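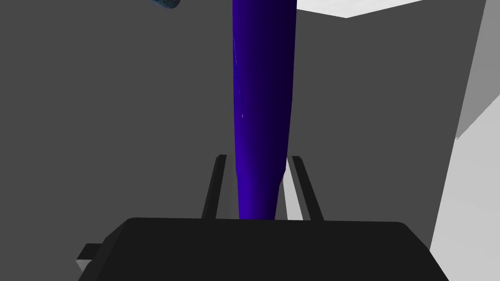

4.2 Picking up one thing and putting it somewhere else

I should say up front that I came into this part of the project as the optimist. Deok-su Hyun and I had a running bet over whether our policy could tidy a simulated counter by the end of May, and I lost it, though less badly than he likes to tell people!

The chore itself is about as dull as housework gets. An object stands or lies on a surface, the arm comes in, closes on it and carries it to a target area. We ran this in Jania, our in-house simulator, with two policies: Wiltero, which was trained only on rendered views, and Tirness, which also gets the joint readings. Each one had 20 attempts per object, with the start pose shuffled every time.

Most of the trouble sits in the last bit of the approach (see Figure 3). The fingers are open, the narrow end of the tall purple object is between them, and nothing has been clamped yet. A person would just close their hand. The policy has to decide whether it's centered enough, and from the wrist view that's a harder call than you might think — the gap looks wider on the right than on the left, and the object leans a little. Its upper part is also wider than the part near the fingers, so a policy that judges grip width from the biggest thing it can see will open too far and dawdle.

Figure 3. Wrist view in simulation before the grasp, fingers open on either side of the tapered lower end.

Wiltero dawdled a lot. It would hover, shift sideways, shift back, and now and then run out the clock without closing at all. Tirness was quicker to commit and took 22 seconds on a typical successful run, against 28 for Wiltero. I wouldn't call either of those a helpful roommate. Ecaterina Iordache, who wrote the scoring code, pointed out that we were counting a drop just outside the target as a failure, and I still think that's right (if I miss the dish rack, the dish is on the floor).

So can it do the chore yet? For one smooth, rigid object with a handy narrow end, in a simulator with flat, friendly lighting, I'd say it can, slowly. I'm a lot less sure about a real kitchen, where things are greasy and half hidden behind the toaster. We tried adding clutter with the Rusu object set and both policies got worse, Wiltero more so; those runs are covered in Section 4.3, along with the change we made to the closing threshold.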